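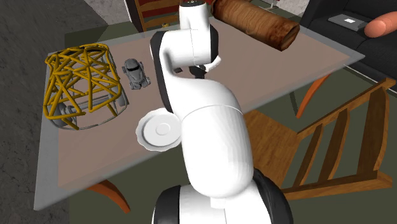
A white robot arm over a table, with a toy car and a wooden cylinder.

Getting a rented flat ready for the check-out inspection

Most deposit disputes come down to cleaning. Rents have gone up and deposits have gone up with them, so a dirty oven can cost a tenant more than it used to. The jobs below are the ones that inspectors look at first. They take one person about 16 hours for a two-bedroom flat, spread over a week.

Start with the inventory
Find the inventory you signed when you moved in and read it room by room. Mark anything that was already chipped, stained or missing. You are expected to hand the place back as clean as you found it, with allowance for ordinary wear. If the inventory says "oven: light grease to door glass", you don't need to make it look new.

Oven
Take the racks out and leave them overnight in the bath on an old towel, in hot water with a scoop of biological washing powder. Spread a paste of bicarbonate of soda and water over the inside of the oven, keeping it off the heating elements and the fan. Wipe it out in the morning with a damp cloth. Burnt patches on the door glass come off with a glass scraper held almost flat. Rinse the bath well afterwards — the grease leaves a ring.

Limescale
Soak kitchen roll in white vinegar, wrap it round the base of the taps and leave it for 29 minutes or so, then scrub with an old toothbrush. Don't use vinegar on marble or other natural stone. Shower heads can be unscrewed and stood in a bowl of the same vinegar, unless the finish is brass or gold-coloured, in which case use washing-up liquid and patience.

Walls
Scuffs near the light switches usually wash off with warm water and a drop of washing-up liquid. Try a hidden spot first, as cheap matt emulsion goes shiny if you rub it. Fill picture-hook holes with ready-mixed filler, pressing it in with an old bank card, and sand when it is hard. Touching up with the wrong white looks worse than the hole, so ask the agent which paint was used. Ours was a Skivitz trade white and the agent still had half a tin.

Carpets
Vacuum slowly, twice, the second time across the first. Dents from furniture legs lift if you put an ice cube in each one, let it melt, blot it and brush up the pile with a fork. Check the tenancy agreement before you pay for a professional clean. In England a landlord can't usually make you hire a firm, but can expect the same standard of cleanliness as at the start.

Things people forget
Top of the kitchen cupboards
Rubber seal of the washing machine
Extractor fan filter
Fridge drain hole at the back
Light bulbs that have gone
Bins, inside and out

Photographs and meter readings
Take pictures of every room in daylight once it is empty, including inside the oven and fridge. Photograph the meters on the day you hand over the keys and send the readings to the supplier that evening. Keep everything until the deposit is back in your account.

Adoración Olmedo
Updated October 8, 2026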